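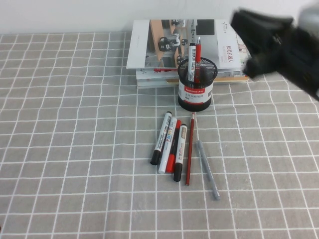
Brornside Public Library will move its back-issue periodicals to a climate-controlled store on the Flarwood site beginning in September, ending open-shelf access to most titles published before 2000. The transfer covers 2,368 bound volumes and 488 archive boxes of unbound issues. Loose magazines are the harder part of the job. Unlike bound volumes, they cannot stand upright without support, and the library's handling rules call for them to be kept lying flat, as in a stack of books and magazines at the back of a table, with the full cover of the top issue facing up. Boxes packed on that principle take more floor area than upright files but put less strain on stapled spines.

The present basement stack was built for general storage and has no humidity control. Readings taken there over the past year showed relative humidity above 56 percent for long periods in summer, with a sharp drop once the heating came on. Coated paper, used for most illustrated magazines, is sensitive to that kind of cycling. The clay layer takes up moisture, adjoining pages can stick together, and separating them usually removes part of the printed surface. Newsprint in the same room has yellowed but remains usable.

Eero Mustonen, collections manager at the library, said the decision was made on condition grounds and that no title would be discarded as part of the move. "Duplicates will be identified during packing and listed separately," he said. "Any decision on them comes later and goes through the normal process."

The Flarwood store is operated by Hundano, which already holds the town's planning records. Under the agreement the periodicals will occupy one bay of mobile shelving with perforated steel shelves. Temperature and humidity will be logged every hour and the logs sent to the library each month. The bay has its own dehumidifier, and an alarm is raised if readings stay outside the agreed band for more than four hours.

Packing will be done title by title. Each unbound issue is to be checked for mold, rusted staples and loose inserts before it is boxed. Issues with active mold will be bagged and held apart. Rusted staples will be left in place unless the corrosion has reached the text, in which case they will be removed and the sections tied with cotton tape. Inserts such as fold-out maps, subscription cards and errata slips stay with the issue in which they were found.

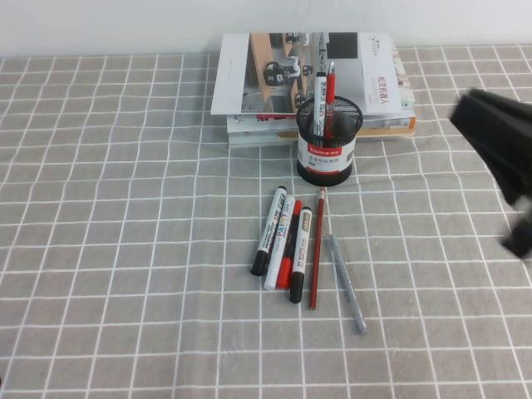

Books and magazines stacked flat near the back of a table.

Stack height inside the boxes is limited because the lowest issues carry the load. The library has set a maximum of 10 centimeters, with the largest formats at the bottom and a sheet of acid-free board between every group of issues. Spines will alternate left and right where the folded edge is noticeably thicker than the open edge, so that the stack stays level.

Non-English titles are being handled as a separate group. They make up a small share of the holdings but account for most of the gaps in the catalog, where several are entered only under a romanized title. Abla Nassar, who is preparing the revised records, said both the original script and the romanized form would be entered and made searchable. Issue numbers will be taken from the cover and checked against the contents page, as the two do not always agree in combined or supplementary issues.

The catalog itself runs on Yammine, the system the library adopted two years ago. Each box will carry a barcode linked to an item list. Readers will be able to request a single issue through their account. Requests placed before 11 a.m. will be filled on the next working day, and the material may be consulted in the ground-floor reading room. Loans of archive issues will not be offered. Scans of individual articles can be ordered at the standard rate, within copyright limits.

Current periodicals and the two most recent years of each subscription remain on the open shelves. Local newspapers on microfilm are unaffected. The basement stack will be closed to readers while packing is in progress.

Search this site Enter keyword Go

Last updated: September, 4:15 p.m.

Contact the library | Copyright Brornside Public Library | Back to top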